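How We Taught a Robot to Pour

Hi! My name is Amnuay Rattanakul, and I help run the after-school robot club at Sternthorpe. We have 17 kids in the club this year, and our project has one job: get a robot to pour a drink into a cup.

I know, I know. You've been pouring your own juice since you were little. But try it slowly sometime, and pay attention to everything your body does. Your eyes find the cup. Your hand squeezes the bottle just enough. Your wrist tips a little, then a little more, and you stop before the juice goes all over the table (well, most of the time!).

Our robot is called Pan, and it starts out knowing none of that. Pan has 2 arms, and at the end of each arm is a gripper, which is a robot's version of a hand. It can open and close, and that's it. No pinky, no thumb, no fingernails.

So how do you teach something like that? You show it! One of us moves the robot through the whole job while the computer writes down where every joint is and what the camera sees. One full try is called a demonstration, or a "demo" for short. Then we do it again. And again. By April we had saved 192 demos, and Nabil Darwish had done so many of them that he said he was pouring in his sleep. 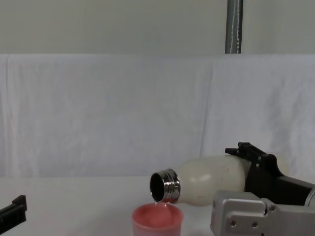

The trickiest part is the tilt. If you tip a full bottle, the liquid comes out right away. If the bottle is almost empty, you have to tip it much further before anything happens. Pan doesn't feel the bottle getting lighter the way you do, so it needs to see lots of different pours, with the bottle full, half full, and nearly empty.

The other tricky part is aiming. Xiaoqing Xiao had a great idea for this one. She said we should move the cup to a new spot before every demo. At first I thought that would make things harder, and it did! Our pours got messy for a while. But if the cup had stayed in one place, Pan might have learned "pour over there" when what we wanted was "pour into the cup." Those sound the same until somebody slides the cup over.

After the demos comes the part called training. The computer goes through all the recordings and looks for patterns. When the cup is here, the arm goes there. When the bottle is over the cup, the wrist turns. It makes a guess, checks the guess against what we did, and fixes itself a tiny bit. It does this over and over while we eat crackers.

Our first test was a flop. Pan picked up the bottle, held it over bare table, and poured. Ionuț Onu ran for the paper towels and Tianyou Lü laughed so hard she had to sit on the floor. Then we went back through our demos and found a whole bunch where the cup was on the same side, so we made more with the cup on the other side.

Want to try being the robot? You need a friend, a bottle of water, a plastic cup, and a sink or a big tray. Close your eyes and hold the bottle. Your friend tells you what to do, using only these words: left, right, up, down, tip, stop. See how much water lands in the cup. Then trade places!

Next up for us is teaching Pan to put the bottle back down without knocking it over. Xiaoqing has already started a list of places to put the cup.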